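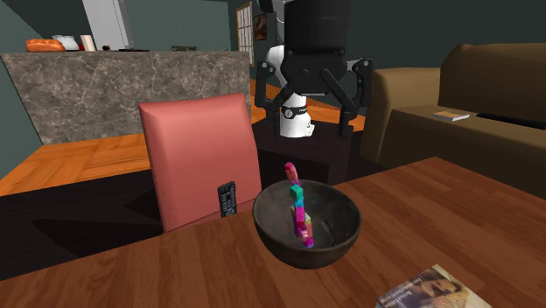 A bowl of coloured blocks on a wooden table

Ermont toy library to open on Saturdays from next month

7/22/26

The toy library in Ermont will open on Saturday mornings from next month, after parents who work during the week asked for a better time to borrow and return things.

Until now the library, which shares a building with the Kahsay Road health centre, has only opened on two weekday afternoons. The new session will run from half past nine until noon. The weekday hours stay as they are.

Families made 1,541 loans in the year to the end of June. Building blocks, wooden railways and jigsaws were borrowed most often. Ride-on toys were also popular but are hard to store, and the library does not plan to buy more of them this year.

Membership costs £12 a year for each household and covers up to four items at a time. Loans last three weeks and can be renewed once by phone or at the desk. There are no fines for late returns, but a household with something overdue cannot take out anything else until it comes back. Lost pieces should be reported when the toy is handed in.

The library has also added 36 puzzles and board games for children aged eight and over. Most of its stock was aimed at under-fives, and older brothers and sisters often had little to choose from. The new games are on the shelves by the window and can be borrowed now.

A grant of £400 from the Vevar Fund will pay for storage boxes and a second set of shelves. The shelves are due to be put up before the first Saturday session, and the library will close for one afternoon while the work is done. The date will be posted on the door.

Donations of clean toys in good condition can be left at the desk during opening hours. The library cannot take soft toys, battery chargers or anything with parts missing. New members need to bring proof of address, and children must come with an adult. Parking is free on Saturdays in the Polus Street car park.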